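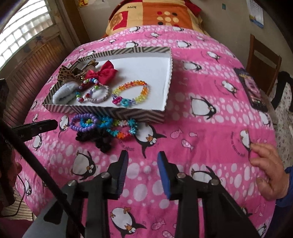
1. Before the first take

1.1 Both blue finger pads flat and firmly stuck. PASS

1.2 Screws at the pivot joints snug. PASS
Comment: Snug by hand. The sheet from Lernska doesn't say how tight, so two inspectors will give you two answers.

1.3 Work surface suitable. PASS WITH COMMENT
Comment: Sorting task, bracelets and scrunchies into the chevron box, done on a bed. The box sits tilted on the bedspread. Flostska says a soft surface gives "natural variety." Maybe. I'd like to see the same task on a table before I believe the variety helps.

1.4 Free hand clear of the fingers while they close. COMMENT
Comment: People rest the other hand on the bedspread without thinking. The pads won't hurt anyone, but the linkage behind them can pinch. Sleeves pushed up, please.

2. During takes

2.1 Break after every 10 takes. FAIL
Comment: E. Galanis went 26 before stopping. She said she felt fine. The rule is still the rule.

2.2 Dropped items left in the recording. PASS
Comment: Good. Deleting the misses would teach the arm that beads never slip.

2.3 Small parts accounted for at the end. PASS
Comment: Check the folds of the spread and under the pillow – a stray bead bracelet on the floor is a fall waiting to happen.

3. Before anything goes to the arm

3.1 Takes reviewed by someone other than the person who made them. NOT DONE
Comment: Target is 400 reviewed takes. Faro wants to raise it to 700. More takes with nobody watching them is no improvement.

3.2 Arm speed limited for first playback. NOT CHECKED
Comment: Zacharopoulos has the arm until July. I won't sign for something I haven't stood next to.

Inspected by: P. Manolakis
Result: hand-held takes may continue, with 2.1 corrected. No playback on the arm until section 3 is complete.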